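Hard Landscaping, Unit 4: Sub-base and Bedding for Paved Areas

Course handout. Read before the February practical. Bring the site sheet for the Tamiru plot.

4.1 Scope

This unit covers the layers under a paved surface that carries foot traffic or a light vehicle. Retaining edges are dealt with in Unit 5 and drainage runs in Unit 6. Porous paving follows different rules and is left out.

4.2 Formation level

Work down from the finished level. Add together the thickness of the paving unit, the bedding and the sub-base, and take the total off the finished level at each peg. The result is the formation level. Mark it on the peg before digging starts.

Remove all topsoil, even where it goes below formation. Soft spots are dug out and filled with the sub-base material, compacted in layers. Do not fill them with spoil. On clay, cover the formation the same day if rain is expected.

4.3 Falls

The fall is set in the formation and carried up through every layer. It must not be made up in the bedding, as uneven bedding settles unevenly. For the course plots use a fall of 1 in 80 for smooth flags and 1 in 40 for riven stone. Falls run away from buildings. Where this cannot be done, a channel is needed along the wall.

4.4 Sub-base

Use crushed, graded stone with fines. Rounded gravel does not lock together and is not accepted. Spread and compact in layers, and keep the plate moving — a plate left standing will dig itself in. Each pass overlaps the last. Edges and corners the plate cannot reach are finished with a hand rammer.

The Plendis plot has a made-up layer of old brick near the north boundary. It varies in depth and should be treated as a soft spot until probed.

4.5 Bedding

Block paving: sharp sand, screeded between rails, not walked on after screeding. Flags: full mortar bed. Five-spot bedding is not used on this course. It leaves voids that hold water, and flags crack over them under load.

4.6 Checking levels

Check across the fall as well as along it. Use a straight edge and level for short runs and a laser level for anything longer than the straight edge. Record readings on the site sheet at each peg, before and after compaction.

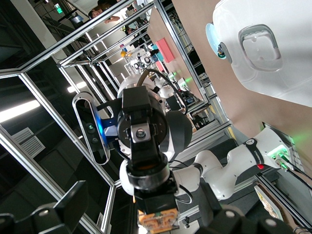 Fig. 4.1 Robotic arm with depth camera at the wrist.

4.7 Common faults

Rocking flags: bed not full, or flag lifted and relaid on the same mortar.
Ponding: fall lost at the sub-base stage.
Spreading at edges: haunching too thin, or laid after the blocks were compacted.

4.8 Task

Work out the formation level for pegs 8 and 10 on the Tamiru plot, using the layer thicknesses on the site sheet. Show the working. Hand in at the Kirnico yard at the start of the practical.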